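Rules for Sharing a Table With Two Arms

Print this post | E-mail this to a friend

I have become a person who writes rules. I used to be a person who ignored them, mostly parking ones, so this is a comedown.

It started in March, when Imani Kincaid reset a shelf while I had both arms live. She was quick and polite about it and nowhere near anything. I still spent the rest of the afternoon imagining the e-mail I would have had to write. By Wednesday there was a sheet of paper taped to the door, and the sheet has since grown a second page.

Rule one is that hands and arms don't share the cloth. If you want to move a bottle, say so, wait for the hold, and wait for whoever is driving to say "held" out loud. Nodding does not count. Jalen nods at everything, including the radio.

Rule two: a green ring is not permission. On our arms it means the joint is powered and content, and a content joint can still move. I've now had this argument with two grown men, both of whom believe that green means go because it does at intersections.

Rule three is about the props. Every item gets its starting spot written down before the run, and if you nudge one you write that down too. Roscoe Whitfield calls this "bookkeeping for ketchup." Roscoe also lost us a morning at Lutero by tidying up between trials, so I've let him have the joke and kept the rule.

Rule four, cables. They go off the side, clear of the reach. I wrote this one in capitals and it's the one I break most, usually while telling somebody else about it.

There was a rule five about coffee. Reginald Szabo asked for it to be struck on the grounds that it named him. It did name him. It now says "beverages" and he's sulking.

Are any of these in a proper standard? Some version of them, sure, in much better prose and with numbered clauses. I've read a fair bit of that stuff and I recommend it, though you'll want a comfortable chair. But people read what's taped to the door, and ours fits on two pages if you use the small font. Faraji wants it laminated. I'm holding out until we stop changing rule three.

Filed under: Robots, Grumbling, Shop Rules
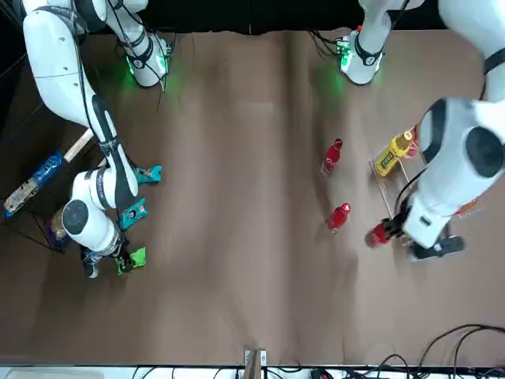

Both arms over the cloth, red bottle in the left gripper. See rule four, lower right.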